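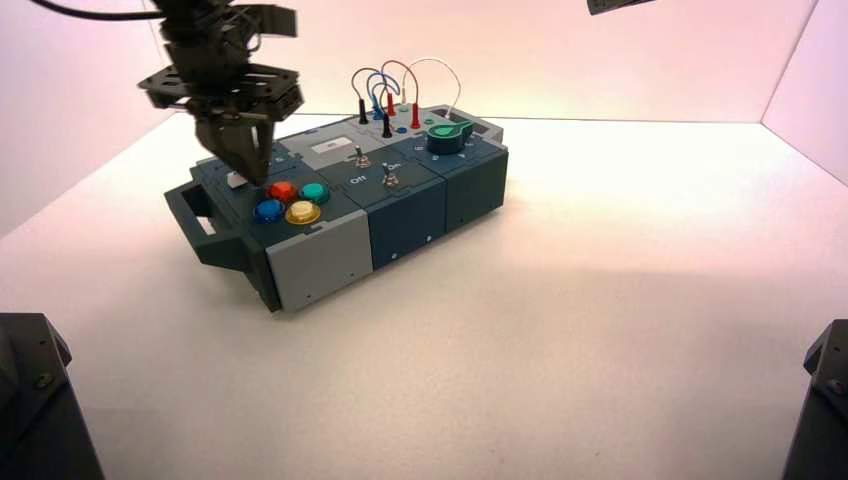 Home Fruit Growing, Session 4
Grafting and budding citrus in containers
Instructor: Kanyarat Phromma

Reading before class: the rootstock chapter in the course packet. Bring your own knife if you have one. We have 12 to lend.

1. Why graft at all

A lemon or mandarin grown from seed can take 9 years or more to flower. A bud taken from a tree that already fruits skips most of that wait, and the fruit will be the same as on the parent tree. The roots come from a different plant, chosen for how it handles cold, wet soil or a small pot.

Kumquats are a special case. They grow poorly on their own roots and are nearly always sold grafted.

2. Rootstocks we will use

Trifoliate orange. Hardy, drops its leaves in winter, slows the top growth. Dislikes limey soil and hard tap water. If your leaves go yellow between green veins, check your water first.

Flying Dragon. A twisted, very thorny form of trifoliate orange. Gives the smallest tree. Slow to reach grafting size, so buy it ready grown if you can.

Citrange. More vigorous, a little less hardy. Better for a large tub or a greenhouse border.

The bench plants this term are trifoliate, grown by Gareth Parsons from seed sown in September of last year. Stems should be pencil thick at the point where you cut. Put thinner ones back.

3. Budwood

Take it from last season's growth, round in section if possible. Very young shoots are angular and too soft. Cut off the leaves but leave a short piece of leaf stalk as a handle. Wrap in damp paper, bag it, label it, and keep it in the fridge door. Don't freeze it.

Check the rules where you live before you move citrus wood. Many places ban it because of disease. All wood used in class comes from the Chantharasri stock trees.

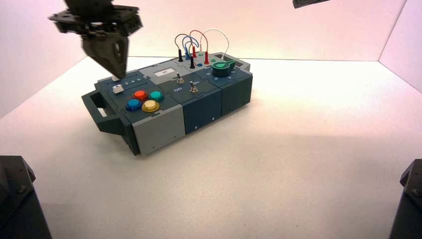

4. Chip budding, step by step

Wipe the blade with alcohol.
Make a short downward cut into the rootstock, at a shallow angle.
Start a second cut above it and bring the blade down to meet the first. Remove the chip.
Cut a matching chip from the budwood with the bud in the middle.
Set it in place. If it is narrower than the gap, line up one side only.
Wrap with grafting tape from the bottom up.

Keep the plants warm and out of direct sun. Unwrap after four weeks and look at the bud. Green is good. Brown and shriveled means try again on the other side of the stem.

5. For next time

Practice 40 cuts on willow or any prunings you have. Write down which ones fit and which ones rocked. Kiyoshi Nagano will take the session on pot sizes and feeding.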